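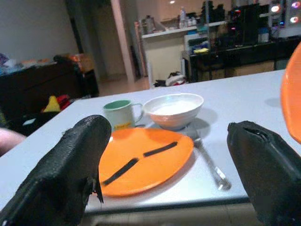 My little audio oscillator finally runs on one 9-volt battery, and I'm so pleased with it that I've been playing the same wobbly note to the cat all evening. It's a Wien bridge, the kind with a light bulb in the feedback loop to keep the level steady, and I built it up on perfboard from parts I already had. The first version had a gap in the ground rail that took me two nights to find. If you picture the two black strips on that orange plate, laid almost end to end in a broken line, you've got a pretty good idea of what my bus wire looked like under the magnifier. A blob of solder later and the thing sprang to life!

The circuit is as plain as they come. One half of a dual op amp does the oscillating, the other half buffers the output so that plugging in headphones doesn't drag everything down. Two matched resistors and two matched capacitors set the frequency. I used a dual-gang pot for tuning, and mine goes from 158 Hz up to a bit past 2 kHz before the gangs drift apart and the output starts to sag. I could probably squeeze out more with a better pot, but this one came out of a dead Stornix mixer and cost me nothing.

The bulb was the fun part. I'd read that you want a low-current filament type, so I went through the whole drawer with the ohmmeter. Most of them were hopeless. The winner measured 232 ohms cold (a tiny thing with wire leads, out of a bag from the surplus place in Floltbridge) and it settles beautifully. Turn the tuning knob quickly and the level bounces for a second, up and down like a boat, then calms right down again. I love that. You can see it on the scope and you can hear it too.

Getting it happy on 9 volts took some doing. The old version used two batteries, and I wanted one, so I made a virtual ground with a pair of 10k resistors and a fat capacitor. It worked, but there was a hum riding on top whenever I put my hand near the board. The cure was moving it into a metal box and tying the box to the negative rail — I'd been putting off drilling that box for months. Now the hum is gone unless I go looking for it with the gain cranked.

Battery life should be decent. I left it running with the lid off while I sorted resistors, and after about 40 hours it was still putting out a clean sine. The distortion I can't really measure with what I have, but on the scope it looks lovely and round at the tops, and next to the square-ish mess from my old phase shift oscillator it sounds like a flute.

Next I want to add a range switch, with a second pair of capacitors so it gets down to 50 Hz or lower for testing speakers. I've got a rotary switch marked Brumum that has the right number of poles, if the contacts clean up. I'm also going to redraw the schematic, as the one in my notebook has three different values crossed out next to the feedback trimmer and I can't remember which of them is in the box.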